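Drevgate completes two-site service program for kitchen work cell

September 23, 2018

Drevgate has completed a scheduled service of its kitchen work cell and published the maintenance routine that will apply to the unit from now on. The work was carried out with Erell, which supplies the arm controller, and covered mounting, calibration and cable care.

The cell is built around a household gas range, with the arm stationed beside it. Since commissioning in May, the unit has logged 652 operating hours. Technicians inspected 114 fasteners and replaced nine that no longer held their rated torque.

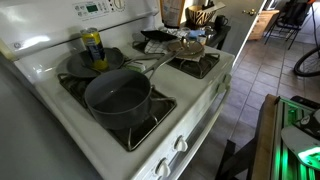
The range and cookware at the Drevgate kitchen cell, with green-lit equipment at lower right.

Under the new routine, the base mounting is checked at the start of each week and the arm is returned to its reference position before any calibration is attempted. Operators then confirm the position of the range against the stored layout. If the difference exceeds 2 millimetres, the layout is recorded again – no manual offset is permitted.

Cookware, cloths and packages may remain on the cooktop during calibration, as the procedure is intended to reflect an ordinary kitchen. The gas supply must be closed at the valve before anyone works within reach of the arm.
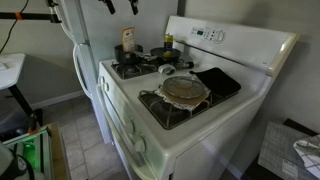

Cable runs are to be examined for wear at every service, and worn tape is to be replaced the same day. Joint covers are wiped with a dry cloth only. Solvent cleaners have been withdrawn from the service kit at Erell's request.

Drevgate will apply the same routine to its second cell, at the Arnaud site, once replacement mounting plates arrive from Caletti. The written procedure is available to partner organizations on request from the Drevgate service office.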